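Print this page | E-mail this to a friend

Why do robots need rules?

I'm Hye-jin Ha, and I spend my days worrying about what robots might bump into. It's a proper job, I promise! When I visit schools, the first thing everyone asks me is whether robots have to do as they're told. They do, and so do the people who work with them. I'd say the people have the longer list.

Let's start with a job you've probably been nagged about yourself: putting bricks in a box.
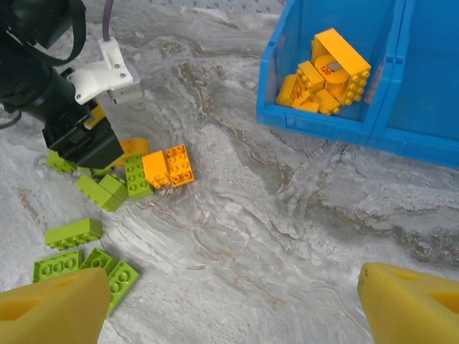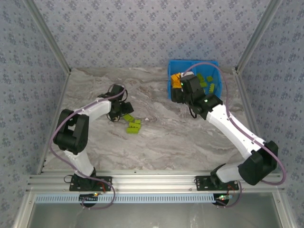
Easy peasy for you. You know what a brick feels like, you know when your brother's hand is in the way, and you stop pushing if something's stuck. A robot arm doesn't know any of that unless a person has built it in or written it down, so we have rules.

Rule one: everybody must know how to stop it. Before I switch an arm on, I say out loud where the stop button is. I feel a bit silly doing it, but I still do it, even on my own (especially on my own). A stop button should be easy to reach, and you mustn't hang your coat over it. Yes, I've seen that.

Rule two: hands out while it's moving. If a brick rolls somewhere awkward, you leave it. Stop the arm first, wait until it's completely still, and then reach in. It's the same as not fishing for a dropped spoon while the mixer's whizzing round!

Rule three: two arms must share nicely. When a pair of arms work at one table, each has to know where the other one is, or they'll clonk. Some teams give each arm its own patch. Others make them take turns in the middle, a bit like you and your friend at the paint pots.

Rule four: slow first, fast later. At Plundach, the workshop where I learned all this, a new job had to go right 30 times at snail speed before we could turn it up. I got to 29 once and then an arm dropped its brick. Back to the beginning! I was so cross that I went and ate my sandwiches at ten in the morning.

Rule five: write it down. If something goes wrong, even something tiny, it goes in the book. Ours has 712 entries and my favourite, from one February, just says "cable caught on elbow again". That boring little note is why we now check every cable before we begin.

Now, who decides on the rules? Big ones, called standards, are agreed by people from lots of different countries, who argue over every word until they can all live with it. Small ones come from the people in the room. Both sorts get changed when we learn something new.

You could try making some at home. Let one person be the robot with their eyes shut, and let another give the orders. Agree on a stop word before you start, and keep away from the stairs.

Last updated: 8 June 2026

Comments (3)

Kushnir: We played the robot game in class and our stop word was "pickle". Nobody could say it without laughing so we changed it to "stop".

Gokard_mum: My daughter wants to know what happens if the stop button breaks?

Hye-jin Ha: Good question! We test it before we start, and if it doesn't work then the arm stays off until it's mended.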